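Trindberg wrist tracking bands, six weeks in at our pattern room

I should say up front that I'm not the person who picked these. I'm the person who wears them, along with three others in the pattern room at Palomino, and I have worn enough uncomfortable things for work over the years (steel toes two sizes off, a back brace one whole summer) that I feel qualified to talk about a wristband.

The short version of what they're for: our shop is bringing in an arm from Zusau to take over the first pencil outlines on the pattern sheets, and before it can do that it has to be shown how hands go about it. So we strap the Trindberg bands on, sit down at the desk and work the way we always do, and everything gets recorded. The company paid $817 for the set, which Heriberto Huanca in purchasing told me with the face of a man who had hoped for less.

Comfort first. The bands are thick black fabric with hook-and-loop fastening, and they're softer on the skin than I expected. You can get them on one-handed once you've learned the trick of laying the band open on the desk and rolling your wrist into it. The white tiles with the square black-and-white markers ride on top, and there are little printed labels so you don't mix up left and right, bless whoever thought of that, as I start at seven in the morning and would get it wrong every time. 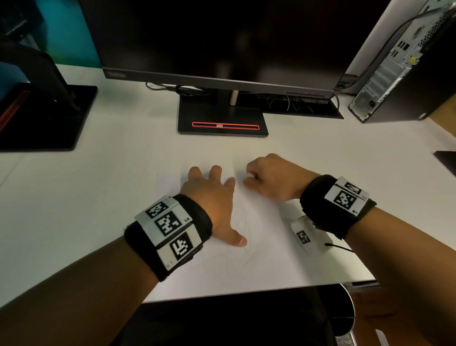
Where I had trouble was the weight. It isn't much, but drawing is all in the small muscles, and for the first week my lines came out timid. Efraín Bermúdez has been doing outlines longer than I have and he said the same thing, that he felt like he was drawing with his sleeve caught in something. It passed for both of us. Brayan Paucar never noticed it at all, but Brayan is twenty-three and notices very little before lunch.

The fuzzy edges of the hook-and-loop pick up everything. Eraser crumbs, wool, a bit of my dog. I clean mine every Wednesday with an old toothbrush and it comes up fine. The fasteners are holding nicely so far, and the marker tiles wipe clean with a dry cloth. The manual is thin and reads as if it was translated twice, so Jhosep Condori wrote us a one-page version and taped it up by the door. Ask for his if you ever work here! 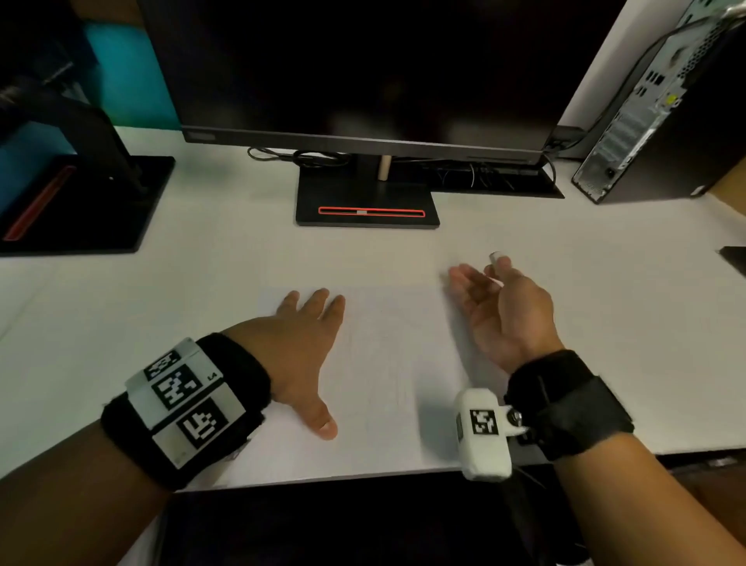
Now the part you won't find on the product page, which is what it's like to be recorded doing your own job. We were asked for 1,000 outlines between us, and I've done 167 of mine. Somewhere in there I found out that I rest my left hand flat on the sheet far longer than I need to, and that I stop and think in the same places every time. I had no idea. I've been drawing for a living for most of my grown life and it took a wristband to tell me that.

I won't pretend we weren't worried. Aníbal Mosquera, our floor lead, sat down with the four of us before the boxes were even opened and said the outlines would go to the arm and the corrections, the fitting and the odd jobs would stay with us, and that nobody's hours would be cut through September. After September he couldn't promise, and he said so, and I liked him better for it. I've already been moved over to fitting two afternoons a week. I enjoy it more than I thought I would, though I do miss the quiet of a stack of blank sheets. Efraín asked that we be allowed to stop a recording whenever we like and have it thrown out, and that got written into the sheet we all signed. If your shop is getting something like this, ask for that line. It made a great deal of difference to how we felt about strapping in.

We tried a cheaper pair from Collo before these, and the straps wouldn't stay put on my wrists (I have small ones). The Trindberg bands stay where you put them, and after a while I forget about them until I reach for my coffee.

Four stars. I'd have given the fifth for a lighter right-hand band and a manual a person could read.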